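Makusent
Products / Grasp Software / Taris

Taris 
Grasp planning and review software for two-finger grippers

Taris looks after the last few inches of a pick. You bring the gripper, the camera and the thing you need moved, and Taris works out where the fingers should go, which way they should come in, and how far they should close before the move carries on. We started building it for our own benches, because we were tired of tuning the same approach angles by hand every time a new carton or bottle showed up, and it has grown from there into a product we are proud to put our name on.

It runs on an ordinary Linux workstation, talks to your existing motion controller over the network, and doesn't ask you to throw away anything that already works. If you have a planner you like for the big arm moves, keep it! Taris takes over when the wrist gets close and hands control back once the object is clear.

What it does well

Boxes in bins are the bread and butter. Tall cartons standing in a container leave very little room for the fingers, and the container itself can be a nuisance to a depth camera, especially if it is see-through. Taris lets you enter the container once as a simple shape (inside length, width, wall height, rim) and then treats those walls as solid whether or not the camera picks them up that day. Approach paths that would clip the rim are dropped before you ever see them.

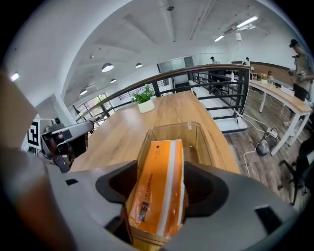

Wrist view: an orange box held upright between both jaws, at the clear bin.

Every pick is saved as a clip along with the jaw width, the wrist pose and the score Taris gave the grasp at that moment. The review window puts them side by side, so when a grasp looks a little off you can scrub back and find out what the planner believed. You can leave notes on a clip, mark it good or bad, and send a group of them back as corrections. A set of 40 marked clips is enough to retune the scoring for a new object family, and the job can run over lunch.

Marker support

Taris reads square black-and-white markers and uses them to keep the camera and the worktop agreeing with each other. Put them up on panels or posts near the work area, enter each one's size and ID, and the software will refresh its fix whenever a marker comes into view. If the fix drifts past the limit you set, Taris pauses and tells you which marker disagrees - a small thing, but it has saved us a good many mornings of head scratching.

New in this release

The July release brings a friendlier setup screen, with the camera check and the jaw check on one page where they should have been all along. Busy backgrounds are handled better too. You can now draw a work region around the table, and anything past it (people walking by, lamps, windows, the rest of the room) is left out of the grasp search. Please note that the work region is a planning aid and is not a safety function. Your guarding and stop circuits stay exactly as they are.

We also rewrote the close routine. It used to stop at a fixed width, and now it can watch the jaw motor load and ease off as the pads meet the object, which thin cardboard appreciates very much.

Details

Gripper type: two-finger, parallel or angled jaws
Grasp candidates shown per view: up to 16
Object templates included: 251
Camera: color required, depth optional
Scripting: Python, with a plain text job format
Memory: 16 GB minimum
Current version: Taris 17

Works with

The Flollora scene editor opens Taris containers and work regions directly, so you only have to draw your bins once. Kettani motion controllers are supported through the adapter in the download. For any other controller, the open socket interface is documented in the manual, and the sample client is short enough to read over a cup of coffee.

Licensing

One license covers one workstation and as many grippers as you care to hook up to it. Updates are included for the first year, and the software keeps running if you decide not to renew. Classroom and lab licenses are available, so do write to us and tell us a bit about what you're picking up. We like hearing about it.

Request a trial
Download the manual
Compare versions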